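縦型ショート動画の予約投稿ツール「Nekima」を7か月使った感想

更新日:11月
カテゴリ:動画配信・SNS運用/有料ツール

先に書いておくと、私はこのツールを解約していない。だからといって満足しているかというと、月末に請求メールが届くたびに三秒ほど黙る程度の関係である。

Nekimaは、縦型のショート動画を複数の配信先にまとめて予約投稿し、ついでに字幕とサムネイルと再生数の集計まで面倒を見てくれるというブラウザ型のサービスだ。開発元はKistonon。料金は三段階あって、私が使っているのは真ん中の「スタンダード」。人はなぜか真ん中を選ぶ。料金表を作った人もそれをよくご存じのようで、真ん中の欄だけ背景が黄色い。

うちのチャンネルは、収納と部屋づくりの小ネタを一分弱で紹介するという、世の中に山ほどある種類のものだ。運営は二人。台本と声が私で、CGの部屋と編集がKumaresan Naidu。彼は部屋のモデルを作るのは速いが、投稿ボタンを押すのは遅い。私は逆で、押すのだけは速い。誤字のまま押す。この二人に予約投稿ツールが必要だったことは、説明するまでもないと思う。

■ 導入と初期設定

登録そのものは簡単だった。メールアドレスを入れ、配信先のアカウントをつなぎ、「あなたの目標を教えてください」という質問に答える。選択肢は「成長」「収益化」「ブランド認知」の三つで、「とりあえず週末に働きたくない」はなかった。しかたなく「成長」を選んだら、それから毎朝七時に「今日も成長のチャンスです」という通知が来る。止め方は設定画面の「お知らせ」ではなく「ワークスペース」の下にある。見つけるまでに半月かかった。

アカウント連携はおおむね順調だが、配信先のひとつだけ、数週間おきに接続が切れる。切れると再認証を求められ、そのあいだ予約分は「保留」に入る。問題は、保留になったことを知らせるメールが、成長のチャンスのメールより地味なことだ。件名が「ステータスの更新」。これを開く人間がどれだけいるだろうか。少なくとも私は三度見落とし、三度とも翌日の昼に気づいた。

■ 予約カレンダー

ここがNekimaの一番いいところで、私が解約していない理由のほぼすべてでもある。

月表示のカレンダーに動画をつかんで落とすだけで予約が入る。配信先ごとに時刻をずらすのも、落としたあとに小さな時計をつついて直せばいい。以前使っていたTavaresでは、配信先を変えるたびに最初の画面へ戻され、説明文を貼り直していた。あれはあれで写経のような静けさがあったが、戻りたいとは思わない。

下書きを四十本まで置いておける「棚」も便利だ。うちは作り置きをする。雨の日に声をまとめ録りし、Kumaresanが気の向いた順に仕上げてくるので、棚にはいつも季節外れのものが混じる。真夏に仕上がった毛布の回は、涼しくなるまで棚の隅で順番を待っていた。Nekimaはこういう放置に文句を言わない。文句を言わないところは、同居人として高く評価できる。

ただし、棚の並び替えは「追加した順」と「タイトル順」しかない。タイトル順では漢字の並びに読みが反映されないため、何順なのか誰にもわからない列ができあがる。サポートに問い合わせたところ、「文字コード順です」と明快な返事が来た。明快ではあった。
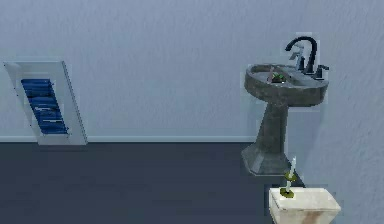 洗面台と、白い枠に重なる青いタオルのようなもの(CG)

■ 自動字幕

宣伝ページで一番大きく扱われている機能である。そして、私が一番手直ししている機能でもある。

標準的な速さで、標準的な言葉を、標準的なマイクに向かって話せば、かなり正確に起こしてくれる。句読点の位置もそこそこ自然だ。問題は私が早口で、しかも語尾を飲み込む癖があることで、「突っ張り棒」は「突っ走り坊」になり、「水切りかご」は「ミス斬り籠」になった。後者は時代劇の必殺技のようで気に入ったが、消した。

辞書登録はできる。できるのだが、登録した語が効くのは次に読み込んだ動画からで、すでに棚にあるものには反映されない。作り置き派には地味に響く仕様だ。反映させたければ動画を一度消して読み込み直すことになり、するとサムネイルの設定も消える。私はこれを五本やって、六本目であきらめ、手で直した。

字幕の見た目は六種類から選べる。四つは派手に跳ねる。残りふたつのうち、ひとつは光る。収納の動画で文字が跳ねたり光ったりする必要はないので、うちは開設以来ずっと同じ一種類を使っている。自由に選べるとは、だいたいこういうことだ。

■ サムネイル提案

動画の中から「目を引く一コマ」を自動で選び、候補を出してくれる。選ぶ基準は公開されていないが、使ってみた感触では、画面が大きく動いた瞬間を好むようだ。うちの動画でそれに当たるのは場面転換の途中で、つまりふたつの部屋が半分ずつ混ざったコマが堂々と一位に推されてくる。

業務で別の担当をしているRegula Gruberにこの候補一覧を見せたら、「現代美術なら三番がいい」と言われた。三番は引き出しと天井が重なっていた。結局、サムネイルは手動で選んでいる。手動の選択画面はよくできていて、コマ送りも軽い。最初からこちらを宣伝すればいいのに、と思う。

■ 分析画面

再生数、視聴維持率、フォロワーの増減がひとつの画面に並ぶ。配信先ごとに数え方が違うものを足し合わせた「総合リーチ」という数字が一番上に大きく出るが、これは見ないことをおすすめする。ある配信先では一瞬映っただけで一回、別のところではもう少し見てようやく一回と数えているらしく、足した結果が何を表しているのか、よくわからない。人に見せると喜ばれる、という効能はある。

役に立ったのは維持率のグラフのほうだ。どこで離脱されたかが線で出る。うちの場合、私が「ここでワンポイント」と言った瞬間に線ががくっと落ちていた。どの動画でも落ちていた。それから「ワンポイント」は言わないことにした。このひとつの発見だけで、何か月ぶんかの料金の元は取れたと自分に言い聞かせている。

一方、「おすすめ投稿時間」は信用していない。最初の月に示されたのは夜の九時で、翌月は朝の六時、その次はまた夜の九時だった。従ってみたが、目に見える違いは出なかった。朝の六時に公開された動画に最初についたコメントは「早起きですね」で、予約投稿だとは言い出せなかった。

■ 共同作業

スタンダードでは五人まで招待できる。うちは二人なので三席あまっている。あまった席のひとつに、原稿の確認を頼んでいるMalathi Acharyaを入れてみた。

コメント機能は素直で、動画の秒数を指定して「ここの言い回し」と書き込める。返信も速い。ただ、承認の流れが少々お役所めいている。確認者が「承認」を押さないかぎり予約が有効にならない設定があり、これを一度オンにすると、途中から外すには管理者が全動画を個別に開かなければならない。Malathiが休みをとった週、うちの予約は全部、彼女の承認を待って整列していた。壮観だった。

スマートフォン用のアプリもある。カレンダーを見るぶんには困らない。予約を動かそうとすると、指の太さに対して日付のマスが小さく、たいてい隣の日に落ちる。直そうとするとまたその隣に落ちる。こうして動画は少しずつ月末へ向かって旅をする。

■ サポート

問い合わせは日本語で送れて、返事も日本語で来る。翻訳調ではあるが意味は通る。Ajith Murthyと署名のある担当者が二度続けて当たり、二度ともこちらの質問をきちんと読んでいた。これは評価したい。前に使っていたサービスでは、どんな質問にも「ブラウザのキャッシュを削除してください」と返ってきたものだ。私のキャッシュは当時、たいへん清潔だった。

ちなみに、接続が切れる件の回答は「配信先側の仕様によるもので、現在調査しております」。仕様なのか調査中なのか、どちらかにしてほしい気はする。

■ 他のツールとの比較

Tavaresは安い。とにかく安い。字幕も分析もなく、予約だけができる。投稿先がひとつで、説明文も毎回ほぼ同じという人なら、こちらで十分だろう。画面の配色は薄紫の上に灰色の文字で、夕方になると読めなくなる。

Prarowは反対に何でもできる。案件の管理も、請求書も、出演者との契約書の保管もできる。試用期間に触ってみたが、動画を一本予約するまでに「プロジェクト」「キャンペーン」「フェーズ」を作らされ、三つ目を作ったところで何を投稿するつもりだったのか忘れた。事務所で使っているAnil Devadigaによれば、慣れると手放せないそうだ。慣れるまでにどのくらいかかったかと聞いたら、話題を変えられた。

Nekimaはその中間にいる。料金も機能も、欠点の数も中間である。

■ 気になった点のまとめ

・接続切れの通知が目立たない
・辞書登録が既存の動画に効かない
・棚の並び順が少ない
・承認設定を外すのが面倒
・アプリ版のカレンダーは見るだけにしたほうがいい
・朝七時の通知(設定で止められる。場所は「ワークスペース」)

■ 向いている人

投稿先が三つ以上あり、作り置きをする小さなチームなら試す価値はある。字幕の自動化だけが目当てなら、無料期間のうちに自分の声でよく確かめたほうがいい。アナウンサーのように話せる人は、私の愚痴を半分に割り引いて読んでかまわない。

毎日その場で撮ってその場で上げる人には、たぶん要らない。各配信先の公式アプリで足りるし、そのほうが保留メールに怯えずに済む。

年払いにすると二か月ぶん安くなるという案内が、画面の右上にずっと出ている。閉じるボタンはあるが、翌日にはまた出る。私はまだ月払いのままだ。

評価:5点満点中、3.5点(カレンダーだけなら4.5点)

追記:この記事を書いている途中で、また接続が切れた。件名は「ステータスの更新」だった。今回はその日のうちに気づいた。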